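March, conference room again

8:10 am. In before everyone. Coffee, coat still on. Henrike's note was on my keyboard, big letters, LONG TABLE PLEASE, underlined. Fair enough. I said I'd do it last time and then didn't, went to the dentist instead.

So. Long table. Lunch with the Jova people tomorrow and they want the whole thing to eat on, plus room for the plans, and Imke says the plans are huge. Whole month of stuff on there. Mostly paper and cables and things people set down for a minute. Mugs. Why is it always mugs.

Plan, scribbled on the back of an envelope while the elevator took forever: drinks stuff first, then paper, then desk stuff, then cables last because I hate cables. Lutz says cables first. Lutz isn't doing it.

Started at the end with the folder and the power strip. Water bottle, black cap, label all the way round in purple and tiny print. Mug with the yellow handle. I like that mug. Would take it home if I were a worse person. 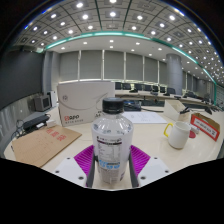
What happens to a mug if no one claims it?
It goes on the kitchen shelf and belongs to everybody.

Asked Magdalini that by text at 8:30, that was her answer, word for word almost. She has run the kitchen shelf since before I came so that's law. Good. Simple. I keep wanting to make a box for "unclaimed" and then there's a box, and then there's a box for four years. See: the cupboard by the copier.

Paper next. Slow. I read everything, that's my problem. Handwritten stuff with little diagrams, can't throw it out if I don't know who drew it. Put a sticky on it, "yours?", left it for now. Lieselotte wandered in with toast, looked at the drawing upside down and said it was probably the Pruvo shelving. Or the bike rack. Not helpful, but she brought me half the toast.

9:15. Phone rang, Phan about the invoice. Says 277, I have 300 written down. Went to find the slip, found it under my own lunch box, they're right. Lost 20 mintues on that. Came back and had forgotten what pile was what. Two piles looked the same. Combined them. Fine.

Cups. Tipped ones, standing ones. I'm never sure with a paper cup if somebody is coming back for it. With the proper ones I just look inside and hope. 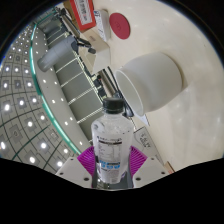 Drinks end. Big white cup on its side, red disc, cartons behind.

Rule from now on, writing it here so I remember to tell people: cups go back to the kitchen when you go back to your desk. Every time. I'll say it at the meeting in a nice voice. Henrike will say it in the other voice.

Bottles are a different thing. Open ones I don't pour out without asking, had that fight with Lutz last summer over half a liter of something fizzy. He still brings it up. So bottles stay until noon, then they're mine.

10:00. Desk stuff. Pens that write, pens that don't. Tested them on the envelope, now I can't read my plan. Dried out ones in the trash, felt great. The caps I kept?? No idea why. Threw the caps out too, after a bit.

Organizer trays. We ordered a pile of them from Jistari two years ago so everyone would have one and the table would be clear. They live on the table. The trays are on the table, with the stapler in. I said at the time people put things where there's a tray, so the tray has to be where you want the things. Wanted that written down somewhere. Well it is now.

Moved on to the shallow cardboard one, the open one with the eraser and markers in. Good box really. Low enough that you see what's in it. The eraser (green top, grey felt) should live at the whiteboard and so should the thick marker. The thin pen can go in the pen holder. Stapler to the copier. Then the box folds flat and is gone. That's how it ought to go. In real life someone will put a banana in it by 2.
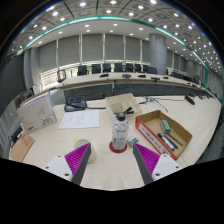
After lunch

Ate standing up. Soup. Imke came by with the tape measure, wants to know how much table we really have. Plans are 400 long if you unroll both, centimeters I hope. I told her we can lay them end to end if the middle is totally clear, and the boxes against the edge go on the floor. She drew it for me, on one of the sheets I'd just put in the keep pile. So that's a keep now for sure.

Boxes. Is there stuff in them. I shook one gently. Did not open, packaging isn't my department, Henrike wants to look through first in case something has to be sent back. They need to go under the window. Flat side to the wall, so the printing shows and no one has to turn them round to find out what it was.

Order 819 is the one I'm meant to look out for. Didn't find the number anywhere. Will ask.
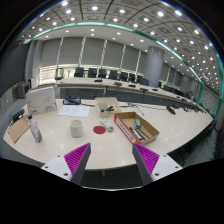

Small things now, the ones that go missing. Worst category. Batteries, clips, the little key for the blinds. Every small thing needs one place and I mean one, and the place has to be dumb enough that you'd look there first. The white remote is the test case, lying there at a slant next to the red disc, and somebody will set a plate on it tomorrow if I let them. Hook by the door, with string. Lieselotte says string looks cheap. Lieselotte has spent whole meetings hunting for that remote so I'm going with string.

3:20. Cables. Saved for last and now I'm tired, exactly what Lutz said would happen, don't tell him. Untangle, coil, twist tie, masking tape flag with a name. Did two, then ran out of tape. The rest tomorow morning, early, before the food comes.

Still to do: wipe down, that glossy top shows every fingerprint. Ask about 819. String. Tape. Chairs from upstairs, Magdalini has the key until 9.

Coat back on. Left the yellow handle mug for last, kitchen shelf on the way out.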